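Kitchen Table Data Collection Working Group
Minutes of meeting held 22 Feb 2024

Chair: Rokeya Begum
Present: Collection, training and annotation staff from Rakimgate; one representative from Limivum
Apologies: Zamani (labelling contractor)
Minutes: Collection team

1. Minutes of the previous meeting

The January minutes were accepted with one correction. Item 4 should have said that the wrist camera footage is stored at full frame rate and the overhead footage is not. The stored copy has been amended.

2. Progress against target

The target for this phase is 500 accepted episodes on the play kitchen task set. The count stands at 231. The Chair noted that the count covers accepted episodes only, after review, and asked that the weekly email stop quoting the raw number.

The arm work is mostly picking up play food and small items and placing them in or on the colander, the plate, the blue cup or the oven. The group agreed that the spread of objects is good enough for this phase and that no new toys will be bought before the target is met. The ketchup bottle stays on the plate as its usual starting position unless the instruction sheet for the episode says otherwise.

Operators reported that small items picked up above the mug are the slowest part of a session. The mug lies on its side in many of the layouts and the gripper has to come in close over it. Training staff would like these kept in, at the speed the operator finds comfortable. Long pauses should be left in the recording and tagged, and should not be trimmed by the operator.

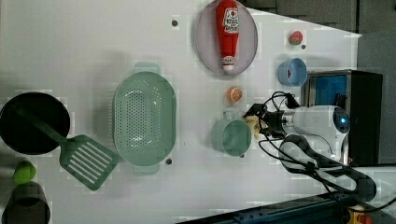 3. Layouts and resets

There was a long discussion of how much to move things between episodes. The present practice is to reset the table to the printed layout after each episode. Training staff said the model has started to rely on the colander being on the left and the oven on the right, and does poorly in simulation when either one is shifted.

Options discussed were shifting the small food only, shifting the food and the dishes, and shifting everything including the oven. The third was not supported. The oven is heavy for a toy and the operators do not want to be lifting it all day.

Agreed: food and dishes are to be moved between episodes. The colander may be turned or slid but stays on the table. The oven stays where it is until the next phase. The screw holes in the tabletop may be used as rough reference points when setting out a layout, but objects do not need to be lined up with them.

4. Wrist camera and cabling

The cable at the wrist was raised again. With the arm working low over the middle of the table, the loop stands out to the side of the housing and can come between the overhead camera and whatever is being picked up.
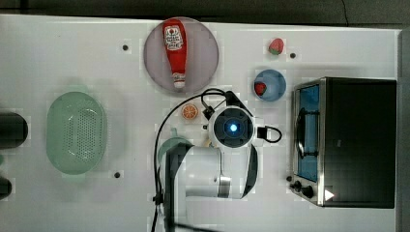
Limivum offered to supply a shorter cable with a right-angle connector. The collection team would prefer to try clips on the existing cable first, as a cable change means recalibrating the wrist camera and losing most of a day. The Chair agreed to clips for two weeks, with the shorter cable as a fallback. Episodes in which the target object is hidden from overhead at the moment of grasp are still to be accepted if the wrist view is clear.

5. Written instructions for episodes

Each episode carries a short written instruction, which the labelling contractor then rewords. Zamani sent a note asking for consistent names. The same object has been called a cup, a mug and a pot in different batches, and the reworded versions carry the confusion forward.

Agreed: one name per object for the operator's instruction. Rewording may vary the verb and the sentence but must keep to the object list. The list will be kept with a reference photograph of the table with the arm out of view. 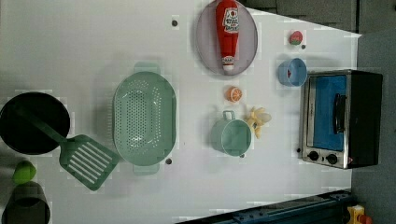 Reference view for the object list, overhead camera.

Part-visible objects at the left edge were discussed. The frying pan and the dark container below it are not fully in the overhead view. They will remain on the table as background, but no instruction is to ask for either one until the camera has been moved.

6. Storage and review

Episodes are now copied to the Praltance server at the end of each shift. Two reviewers are needed for each batch, and only one has been available since January. Rokeya Begum will ask for a second reviewer to be released from annotation.

7. Actions

Fit clips to wrist cable: collection team
Quote for shorter cable: Limivum
Revised layout sheets with dishes moved: training staff
Object list with agreed names, to Zamani: annotation staff
Second reviewer: R. Begum

8. Other business

None. Next meeting to be set once the revised layout sheets are out.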